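木纹饰面不该再按样板验收

2018年10月5日　星期五
本刊评论

室内工程的合同里，木饰面一项通常写得最短。材料名称、厚度、环保等级，然后是一句“颜色及纹理以封样为准”。封样是一块巴掌大的板，双方签字，贴上标签，锁进项目部的柜子。到了验收那天，有人把它取出来，往墙上或桌面上一靠，看两眼，签字或者不签字。多数纠纷就是从这两眼开始的。

本文的主张很简单：用单块样板来验收木纹饰面，在技术上站不住脚，应当改为以纹理类型、色差范围和拼接规则三项书面指标为主，样板只作辅助。

先说样板为什么不够。木纹是有尺度的。直纹（径切或仿径切）的重复单元很窄，一小块样板大体能代表整面；山纹（弦切）则完全不同，一组拱形纹从起到收，常常超过样板本身的长度。样板裁在山纹两侧，看到的是直线；裁在中间，看到的是弧线。两块样板可以出自同一张板，而签字的人会认为它们是两种材料。业主拿着直纹样板，收到带山纹的台面，认为供应商换料；供应商拿出整张板的出厂记录，证明花色编号一致。双方都没有说谎，合同却没有给出任何判据。

印刷类木纹还有另一个问题，即重复。天然木皮的纹理不会重复，印刷装饰纸的纹理必然重复，重复周期取决于印刷辊的周长。小样上看不出周期，铺满一面墙以后，同一个节疤隔一段就出现一次，人眼对此极为敏感。设计方在效果图阶段很少考虑这一点，因为软件贴图本身也在重复，看习惯了。等现场装完再提，已经没有便宜的解决办法。

Pololholm去年的办公层改造可以说明问题的规模。该项目有30个会议间，桌面统一选用浅色木纹，合同附了一块封样。到货以后，其中9张桌面的山纹偏在一侧，其余大致居中。供应商Petrauskas认为裁切位置不属于质量问题，总包Sirnness认为整体观感不一致，拒绝签收。争议从5月拖下去，其间会议间停用，最后以折价了结。笔者看过往来函件，双方反复引用的仍然是那句“以封样为准”，而封样上恰好没有一条完整的山纹。一块不含争议特征的样板，被用来裁决关于这个特征的争议。

有人会说，这属于采购人员经验不足，有经验的人会要求看大板。看大板确实有用，但它没有解决书面依据的问题。大板看完要运回去，留在柜子里的还是小样。大板照片可以存档，不过照片受光源和白平衡影响，用来判断颜色并不可靠，只适合判断纹理走向。这两件事应当分开处理，下面分项说明。

第一项，纹理类型。合同应写明直纹、山纹或混合；若为山纹或混合，应写明拱形部分在成品中的位置是否受控。受控的，给出允许偏移；不受控的，写“不受控”三个字。后者看起来像是放弃要求，其实价值很高，它使验收现场少了一个可以争论的话题。板材利用率也与此直接相关：山纹必须居中时，余料明显增加，这部分成本应当在报价阶段出现，不应当在扯皮阶段出现。纹理方向同样要写，平行于长边、垂直于长边，或者斜向，各自对应不同的排料方案。
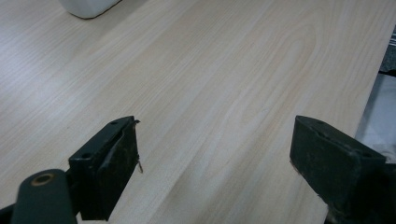
浅色木纹桌面：直纹与拱形山纹并存于同一表面。

直纹与山纹同板出现是很常见的情况。若封样只取其中的直纹部分，桌面中央的拱形纹就没有任何文字可以对应。验收人员只能凭印象判断它“对”还是“不对”，而印象会随光线、距离和当天的心情变化。

第二项，色差范围。浅色木纹的底色接近米色，对光源色温的变化比深色木纹更敏感，同一表面靠窗一侧与背光一侧，目测就可能有差异。因此测量应使用仪器，规定光源和观察角，每件取固定位置的若干点求平均，并避开深色纹线。允许色差可由双方商定，关键在于测点位置必须事先画在图上。现场临时选点，等于让选点的人决定结果。目测复核可以保留，但应规定照度，本刊建议不低于2000勒克斯，低于此值的目测意见不作为拒收理由。

第三项，拼接规则。相邻两件之间是否要求纹理连续，接缝处允许错位多少，印刷类饰面在同一视野内能否出现相同图案，都应逐条写清。Wolleck的标准文本在这方面走得较远，它把拼接分成2级：对纹级要求出厂编号并按编号安装，自由级只要求方向一致。分级本身并不复杂，好处在于安装班组拿到的是编号图，不需要自行理解“美观”“协调”之类的词。笔者认为这种写法值得推广，唯一的保留意见是自由级缺少对图案重复的限制，用在大面积墙面上仍会出问题。

反对意见主要有两种。一种认为指标写细会抬高报价。从单价看，这个判断成立；从结算看则未必。供应商在含糊条款下的报价已经包含了风险加价，只是没有单列。条款写清之后，加价从“不可预见”移到“排料损耗”，金额可以核对，也可以谈判。另一种认为木材是天然材料，过度量化违背材料本性。这个理由用于实木和天然木皮尚可讨论，用于装饰纸则不成立，后者的每一条纹线都来自制版文件，供应商完全有能力提供整版图样。索要整版图样应当成为采购的例行动作，目前多数合同里找不到这一条。

还有一个实际困难需要承认：指标写清以后，验收时间会变长。以会议桌为例，逐件测色、核对方向、检查编号，所需工时超过目测的两倍。中小项目未必有这样的人手。可行的折中是抽检，抽样比例写入合同，抽检不合格再转全检，费用由责任方承担。这套办法在石材和瓷砖的验收中早已有人使用，移植到木饰面上没有技术障碍。

至于封样，不必取消。它对光泽、触感和封边工艺仍有参考意义，这些性质用文字确实不好描述。但样板的标签上应当加一行：本样板不代表纹理位置及整板图案。加上这一行的成本接近于零，建议从下一份合同开始加。

相关文章
装饰纸印刷辊周长与图案重复周期
会议桌封边的三种常见脱胶形式
石材大板编号安装的现场管理
浅色饰面测色中的选点问题
折价验收条款应当怎样写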